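Desk clutter: how do you stop it coming back?

Asked on Thursday in Home & Organizing

I work from a desk in the corner of the bedroom. Every Sunday I clear it and by midweek it looks like a mailbox exploded. Receipts, gum wrappers, packing slips, 4 pens that don't write. I bought a Trovadeck drawer organizer and now the junk is in compartments, which I guess is progress. What works for people who are lazy? Budget is 60 dollars, minus what I already blew on the organizer.

2 answers

Stellis_fan
Marked helpful by 4 people

Stop buying things with compartments. A compartment is a promise to keep whatever fits in it. I had a whole Plastar tower of little drawers and when I moved I found a takeout menu for a place that had closed. Go through the mail standing up, by the recycling, before you sit down. Pens get one scribble, then they're out. 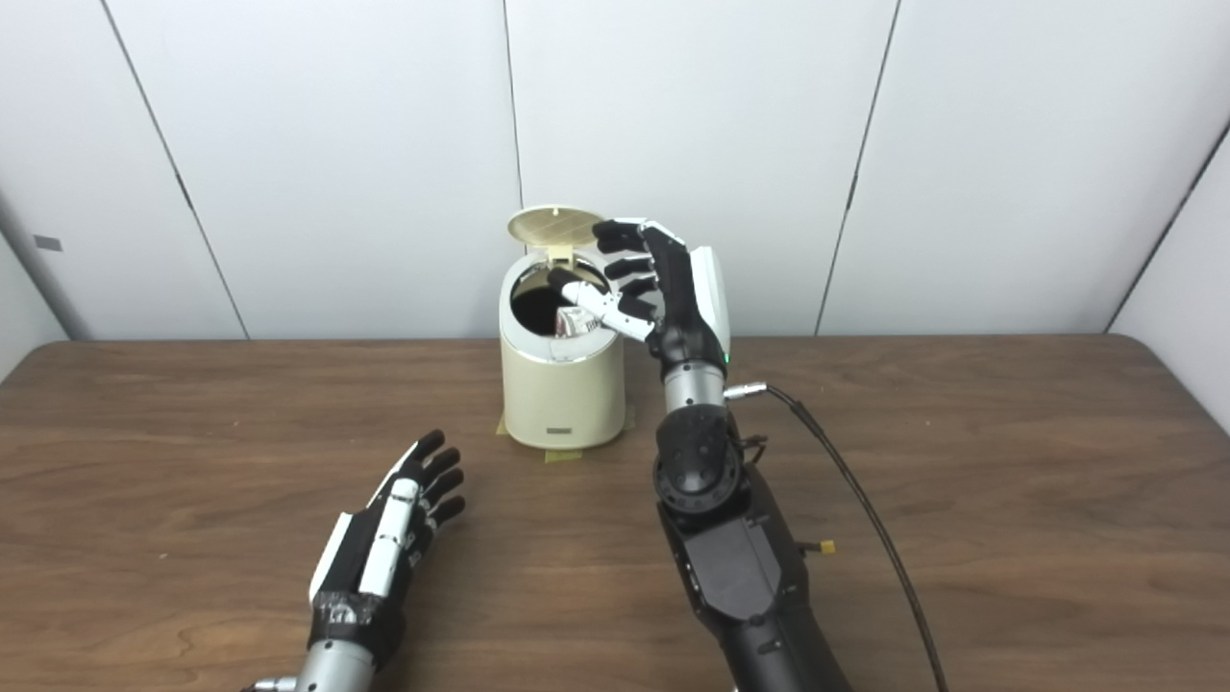 Wrappers and receipts pile up when throwing them out means getting up, and you've already told us you're lazy (no judgment, I once ate cereal with a measuring spoon so I wouldn't have to wash one). So put the trash where your hand already is. A little can with a flip-open lid, right on the tabletop, takes care of crumpled bits of paper or foil as they happen. A strip or two of masking tape at the base marks its spot, so you know when it has wandered. Empty it when you go get coffee — you were going anyway.

Xu
Marked helpful by 0 people

get a smaller desk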